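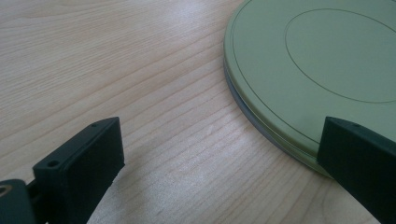
3.2 시연 데이터 수집

그림 2. 손에 쥐는 그리퍼로 진행한 시연 중 한 순간. 연녹색 원형 물체, 밝은색 나무 상판. 오른쪽 손가락이 물체 가장자리에 가까움.

시연은 두 가지 방식. (a) 작업자가 그리퍼를 직접 손에 쥐고 수행, (b) 원격조종. 총 2000회 수집, 이 중 200회는 검증용으로 분리함. 원격조종 쪽은 Ferlow 제어기를 그대로 썼고 별도 튜닝 없음. 손 시연은 Ok-hee Yoo와 Asanka Dissanayake가 나눠서 진행. 작업자 간 차이는 4.3절에서 따로 다룬다.

과제는 납작한 원형 물체를 집어 옆으로 옮기는 것. 단순해 보이지만 접근 각도에 민감함. 물체가 낮아서 손가락 끝이 상판에 먼저 닿는 경우가 잦았고, 이런 시연은 버리지 않고 "접촉" 표시만 달아 두었다. 버릴지 말지는 학습 단계에서 결정.

물체의 초기 위치는 매 회 바꿈. 화면 중앙에 오도록 맞추지 않았다. 그림 2처럼 물체가 오른쪽 위로 치우쳐 일부만 보이는 경우도 그대로 포함. 초기 실험에서 중앙 정렬 데이터만 썼을 때 정책이 가장자리 물체를 거의 무시하는 문제가 있었음(부록 B 참조). 상판의 빛 반사도 보정하지 않음.

기록 항목은 손목 시점 영상, 그리퍼 자세, 손가락 간격. 힘 센서는 없음. 파지 시점은 손가락 간격의 변화가 멈추는 구간으로 정의했는데, 작업자가 망설이며 멈춘 경우와 구분이 잘 안되서 9건은 수작업으로 다시 라벨링했다. 재라벨링은 Zübeyde Kırmızıgül 담당.

3.3 두 방식의 비교

손 시연이 빠르다. 원격조종은 접근 구간에서 속도가 떨어지고 마지막에 작은 수정 동작이 여러 번 들어감. 반면 자세 기록은 원격조종 쪽이 깨끗함. 손 시연은 영상에서 자세를 추정하는데 상판 무늬가 약한 밝은 영역에서는 추정이 가끔 튄다. 튄 구간은 앞뒤 프레임으로 보간하고, 보간이 길어지면 해당 시연을 제외.

한 가지 더. 손 시연에서는 한쪽 손가락을 물체 테두리에 먼저 붙이고 다른 쪽을 닫는 습관이 자주 나타났다. 원격조종에선 드물었음. 이 비대칭 접근을 두 데이터에서 같은 행동으로 봐야 하는지는 아직 정하지 못했고, 본 논문의 학습에서는 구분없이 섞어 사용하였다. 섞는 비율에 따른 결과는 표 3에 정리함.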